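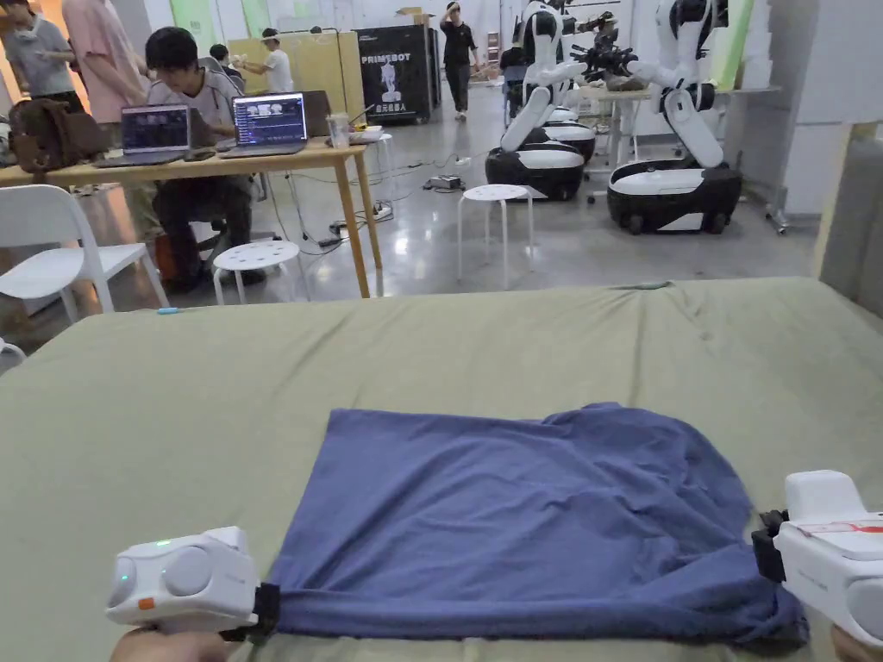 Unit 4 of the practical course deals with the collection of demonstration data for cloth handling, and these notes replace the handout given out in September. Students are expected to have read them before their first supervised shift. The unit begins with garments because cloth has no fixed shape, and a student who has learned to record a clean cloth demonstration will find rigid objects comparatively easy. The starting hold for every flattening exercise is the one used on the blue-violet cloth: one hand-held gripper on each of the two bottom corners, with the lower edge pulled slightly taut between them. The green sheet is the standard work surface for the unit and is to be left in place between shifts, creases included.

4.1 Aims of the unit

By the end of the unit each student should be able to plan a short manipulation task, record it with two hand-held grippers, review the recording, and decide whether it is fit to be used for training. Students will also write a one-page task card that another pair could follow without asking questions. The quality of the task card counts for as much as the quality of the recordings.

The unit does not cover model training. That is taken up in Unit 6, where the recordings made here will be used by the whole class. A careless recording therefore affects the work of other students as well as the mark of the pair that made it.

4.2 Working in pairs

Each pair consists of an operator and a recorder. The operator holds both grippers and carries out the task. The recorder sits at the laptop, starts and stops each take, keeps the log, and calls out any fault. Roles are exchanged after 16 takes. Pairs should not exchange roles in the middle of a block, as the log sheet assumes a single operator for each block.

The recorder has the authority to stop a take at any time. Operators sometimes wish to finish a movement they have begun, particularly when a fold is going well. The take should still be abandoned when it is called, and marked as stopped in the log.

4.3 The Asum task set

The task set used this year is called Asum. It has four tasks, to be attempted in the order given:

Asum 1. Flatten a crumpled garment from a random start.
Asum 2. Fold a flat garment in half along its long side.
Asum 3. Fold a flat garment to a quarter of its size.
Asum 4. Move a folded garment from one side of the surface to the other without disturbing the fold.

Each pair is to submit 300 accepted takes across the four tasks by the end of the unit. No fewer than 52 of these must come from Asum 1, which has the greatest variety of starting positions and is the most useful to the later units. The remainder may be divided as the pair sees fit.

A random start means that the garment is lifted by one point, dropped from elbow height, and left as it falls. Arranging the garment by hand afterward is not permitted. Should it fall off the surface, it is picked up and dropped again, and nothing is entered in the log.

4.4 Procedure for a single take

The operator stands at the near edge of the surface with both grippers open and clear of the cloth. The recorder states the task number and the take number aloud and then starts the recording. The operator waits for a slow count of two before moving. This pause gives the alignment software a still period at the start of the file — without it, the two gripper streams may drift apart, and the take will be rejected in review.

The approach to the cloth should be made at an even speed. Close the jaws only when both are in position. Operators who grip with one hand and then search with the other tend to drag the garment, and the search movement is then learned as part of the task.

On completing the task the operator opens both jaws, withdraws, and again holds still for a count of two. The recorder stops the take and enters the result at once. Results are not to be filled in from memory at the end of a block.

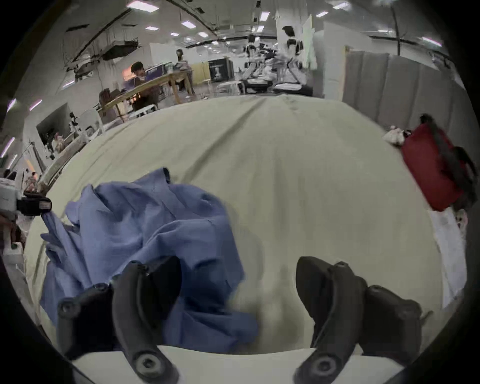
Why must the jaws be fully open at the start of every take?

The software reads the first jaw position in the file as the open position and measures all later closing against it. When a take begins with the jaws partly closed, every grip in that file is recorded as weaker than it was, and the error cannot be corrected afterward.

4.5 Reasons for rejecting a take

A take is rejected if the operator's fingers touch the cloth, if a corner slips from the jaws and is not picked up again, if either still period is missing, or if another person reaches over the surface. A take that is slow, or that includes a small correction, is acceptable. Recoveries are of real value in training and should not be hidden.

Pairs review their own takes first and then those of one other pair. Where the two reviews disagree, the take goes to the course lead, Dymphna Ó Dubhghaill, whose decision is entered in the log and is final. In last year's class most disagreements concerned Asum 3, where reviewers differed on how square the finished fold ought to be. The present rule is that edges should meet to within the width of one gripper jaw.

4.6 Software and storage

Recording is done in Grukberg, which is installed on the course laptops. Students may not install it on their own machines during the unit. Review is done in Waltus, which opens Grukberg files directly and shows both gripper views side by side. File names are created automatically and must not be changed — the review tool cannot find a renamed file.

Accepted takes are copied to the Jadoon drive at the end of each shift. A shift is not regarded as complete until the copy has been checked and the recorder has signed the log. Rejected takes are kept as well, in the folder marked for that purpose, and are used in the Unit 5 exercise on failure labeling.

4.7 Assessment

The unit carries 18 percent of the course mark. One third is given for the accepted takes, one third for the task card, and one third for the review of the other pair's work. Task cards are due at 4:30 p.m. on the final day of the unit and should be handed in on paper, with both names and the pair number at the top.

Reading for Unit 5: sections 1 and 2 of the course reader, together with the sample log sheets at the back.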